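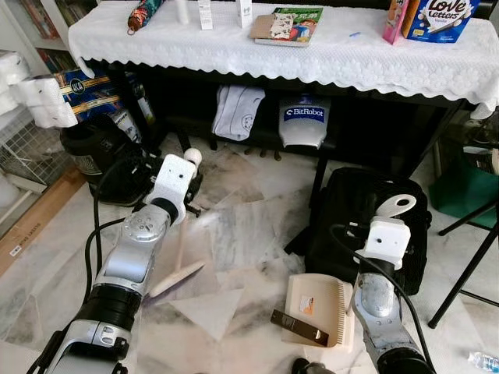

안내서 홈 > Tulach 양팔 셀 > 설치와 점검 > 4. 빗자루 작업
검색어를 입력하세요 검색
최종 수정: 2022년 11월

4.2 빗자루 물리기

1. 비상정지를 누른 채 왼쪽 그리퍼를 완전히 엽니다. 누르지 않고도 해 본 분은 4.9절(손가락)로 가십시오.
2. 빗자루 손잡이를 그리퍼에 넣고 저속으로 닫습니다.
3. 케이블 고리에 여유가 30 mm쯤 남는지 봅니다. 팽팽하면 Sinero 제어기가 오류 31을 띄웁니다. 설명은 "기타"입니다.
4. 솔이 바닥에 닿을 때까지 팔을 내립니다. 바닥을 누르면 청소가 아니라 연마입니다.

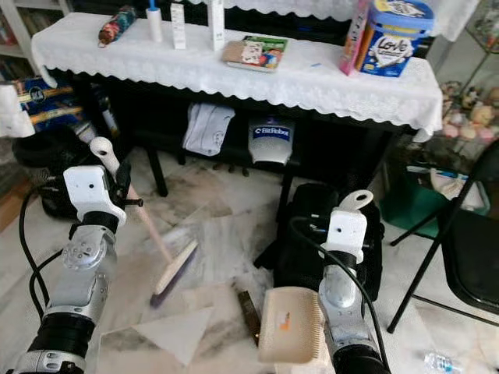 그림 4-2. 왼팔 빗자루, 오른팔 쓰레받기

주의: 대리석 바닥에서는 하강 속도를 9 mm/s 이하로 둡니다. 바닥 수리비는 Cevolent 보증에 들어 있지 않습니다.

4.3 쓰레받기 높이 맞추기

1. 오른팔로 쓰레받기 손잡이를 잡고 받침을 바닥에 내려놓습니다.
2. 시험용 조각을 솔과 받침 사이에 놓습니다. 먼지로 시험하면 결과를 두고 말다툼만 길어집니다.
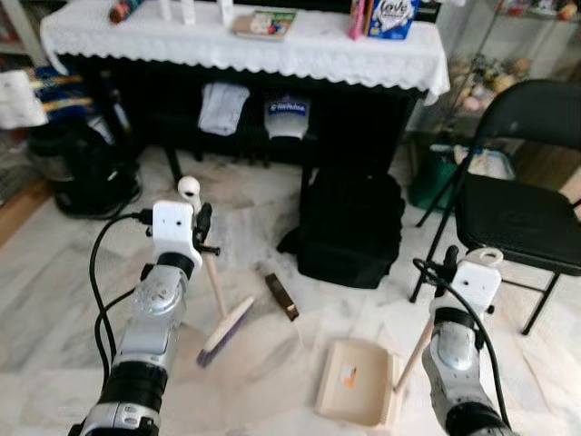
3. 저속으로 한 번 쓸어 봅니다. 조각이 받침 턱에 걸리면 오른팔을 2 mm씩 낮춥니다. 조각을 바꾸고 싶은 마음은 참으십시오.
4. 맞춘 높이를 저장합니다. 저장 단추는 취소 단추 바로 옆에 있고 색도 같습니다.

참고: 솔은 8월 정기 점검 때 교체합니다. 주문은 Solange Sabatier에게 하며, 품번 없이 "그 빗자루"라고만 적은 요청은 반려됩니다.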